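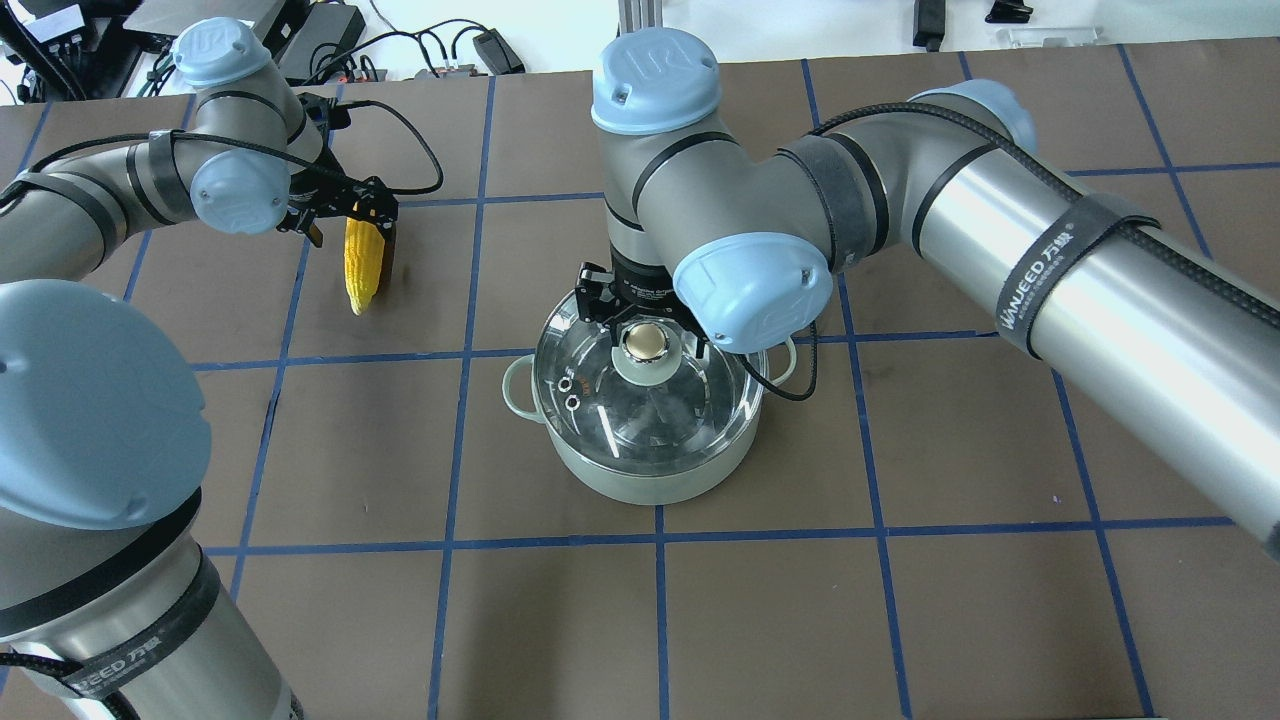

Regula Brunner thinks the Keston madder wants a longer soak before it gets any heat at all, overnight at least, and that the muddy brown in the last batch came from rushing it. I read her note twice and then put the kettle back on the shelf. Soaked it overnight. She was right!

Saturday, May 15, 2021

Madder, batch 11. Wool is the Hofstetter two-ply, 800 g dry, scoured and mordanted with alum the day before. Weighed again after squeezing out: 1,072 g, so it went in a good deal damper than I usually have it, and I think that helped the color take evenly. No pale patches under the ties this time (I tied them looser, in figure eights).

Kept the bath under 60 °C the whole way. It's slow and you have to hover, but what a red. A proper brick red with orange in it when the light comes from the side, nothing like the sad biscuit color from batch 9. I keep going back to the line to look at it.

Chalk: one level teaspoon, stirred into warm water first. Our tap water is soft and madder likes a bit of calcium. Would like to try two next time on a single skein, same wool, same day, so we can compare them properly.

Small pots for the samples: the white one with the glass lid is my favorite, as I can check on things without lifting it and losing heat.

Second dip on the leftover bath gave a soft coral. Third gave a peachy pink that Remo Schnyder has already claimed for the Tronlow blanket, before it was even rinsed. Fine by me, but he has to wind it.

Rinse water ran orange for ages. Regula says let the skeins dry fully and rest a few days before washing, so they're hanging in the back, out of the sun.

To do:

- light test strips in the south window, leave until July
- reorder alum
- ask Drarkden if they still sell whole root, the powder gets into everything
- iron dip on one coral skein, very weak, just to see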